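Home Walls Floors Small Rooms Tools Contact

How to Hang Large-Pattern Wallpaper in a Small Corner

617 shares 74 comments

Many people are afraid of big flowers in a small place. I was also afraid, and for my first kitchen in Kilov I bought a paper with very small dots, which I did not like after one winter. Now I use large patterns even in a niche or behind a counter, and I want to explain the way I do it. The work is slow. For a niche with two or three walls you should keep a full day free, and the paper should dry overnight before you touch it again.

I write here for paste-the-wall paper, the kind with a non-woven back. If you have the old kind, where the paste goes on the paper, most steps are the same but you must wait for each strip to soak. The time is written on the label.

Before you buy

Measure the height of the wall in several places and use the biggest number. Then look on the roll for the pattern repeat. With small patterns you lose little, but with large flowers you can lose a long piece from every strip, and this surprises people when the last wall is still bare.

Check that all rolls have the same batch number. I bought mine from Skotano, and one roll had a different number. In the shop light it looked the same to me. On the wall, in daylight, the dark parts were a little more green. Now I open every roll at home and put them side by side on the bed before I cut anything.

If the paper will be near a sink or a stove, choose a washable one.

Prepare the wall

Take off the old paper completely. It is a great temptation to leave a piece which holds well, but the edge of it will be visible under the new paper, above all with side light from a window.

Fill the holes, sand them, and wipe off the dust with a damp cloth. When the wall is dry, pass your hand over it with closed eyes. You will feel the bumps better like this. Then put one coat of primer. For dark papers I ask the shop to tint the primer to a similar color, so if a seam opens a little you do not see a white line. At the Rutkowska shop they do it while you wait.

Switch off the electricity before you take off any socket cover. Really at the fuse box, and then test the socket.

Start in the corner, but do not trust it

No corner in my building is straight. If you follow the corner with the edge of the paper, every next strip leans a little more, and on a big flower this is easy to see. Draw a plumb line instead.

1. Measure from the corner to the farthest point where the strip should arrive, at the top, in the middle and at the bottom.
2. Take the biggest measure and add 3/4 inch. This piece will go around the corner.
3. Cut the strip lengthwise to this width. Keep the other part, you need it in a moment.
4. Hang the first part and push it softly into the corner with a brush. If it makes wrinkles where it turns, make small cuts at the top and bottom.
5. On the second wall, draw a new vertical line with the level. Hang the part you kept along this line, so that it covers the small piece which came around.

At the overlap you will lose a bit of the pattern. It is normal. With a busy design the eye does not stop there, and only you will know. For vinyl paper you need a special adhesive for the overlap, the usual paste does not hold vinyl on vinyl. 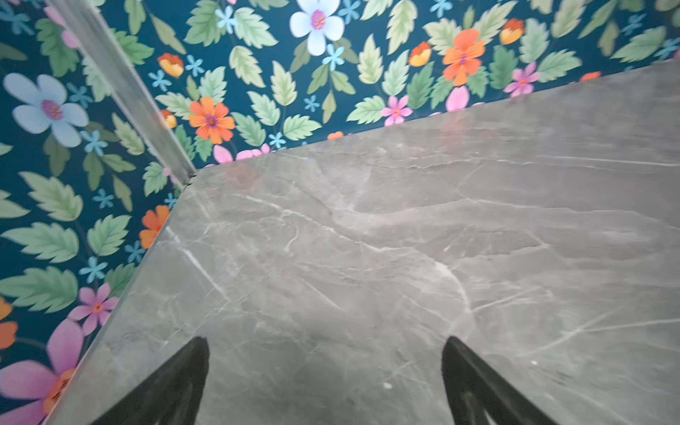

Dark floral paper on both sides of a corner, above a gray marble counter.

The bottom edge, where paper meets stone, needs a good knife more than anything else. Leave two inches of extra paper, press it into the angle with a wide metal spatula, and cut along the spatula with a new blade. I change the blade after each strip. It looks like a waste, but a blade that is a little tired will pull the wet paper and tear it, and the tear always comes in the middle of the wall.

Wipe the paste from the counter immediately with clean water. I use Brolmont paste, and when it dries on polished stone it takes much patience to remove. Tape some thin plastic over the counter if you are a messy worker like me.

A very thin line of clear acrylic sealant along the counter keeps water from going behind the paper. Do it on the next day, when all is dry.

Where to put the flowers

Before you cut the second strip, hold it against the wall and decide where the biggest flower will be. I like a full flower a little above the height of my eyes. If you put a half flower exactly at the top edge, it looks like a mistake, even if the rest is perfect. Cut the strips in order and write the number on the back with a pencil, and also a small arrow for up. You will laugh at the arrow until the day you hang a strip upside down.

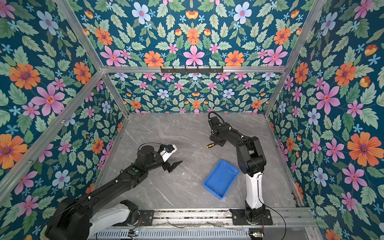

The ceiling is the question I receive most often. My answer is that with a small space you may paper the ceiling too, if you accept that the pattern can match on one side only. Choose the side you see when you come in. A dark teal ground with large pink, orange and pale blue flowers can go up the walls and over the top, and then the place feels like one thing. Silver aluminum rails along the edges where the walls meet make a clean border for such a busy pattern. In a normal room you can use a thin painted strip of wood for the same purpose. Glue it after the paper is dry, and cut the ends at 45 degrees if you have a miter box.

Do the ceiling first and the walls after. For the ceiling you need a second person — one holds the folded strip with a clean broom, the other brushes. I tried it alone one time and I finished with the strip on my head.

Sockets, screws and small things

Hang the paper straight over the socket, with the electricity off. Feel for the center of the box, cut an X from there toward the four corners, and trim the flaps so that the cover will hide the edge. Put the cover back only when the paper is dry. Use a hand screwdriver for this and stop when you feel the first resistance. A cover that is too tight makes a ring in the paper, and it can also crack.

Keep the screws in a cup with a lid, and for the bigger tools take a bin that you can move from place to place with your foot. Wet paste and tools on the floor are a bad combination. 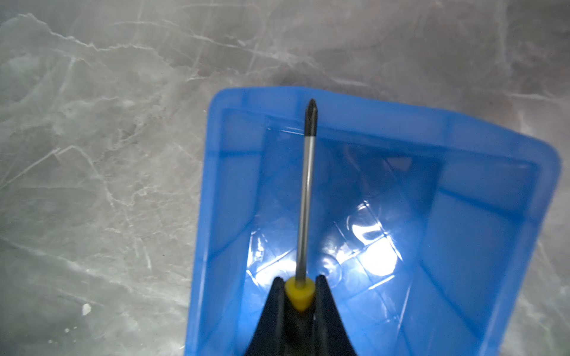 A screwdriver and a blue plastic storage bin.

If something went wrong

Bubbles: wait one night. Most of them go away when the paste dries. For those which stay, make a small cut with the blade along a line of the pattern, put in paste with a syringe and press with a damp sponge.

Open seams: lift the edge a little, add paste with a thin brush, roll softly. Do not roll hard on a raised pattern, it becomes shiny.

Paste on the front of the paper: clean water and a white cloth, and dab. Colored sponges can leave color.

Keep all pieces longer than your arm. Mine are in a tube on top of the wardrobe, with the label of the roll inside.

Last updated: October 10, 2024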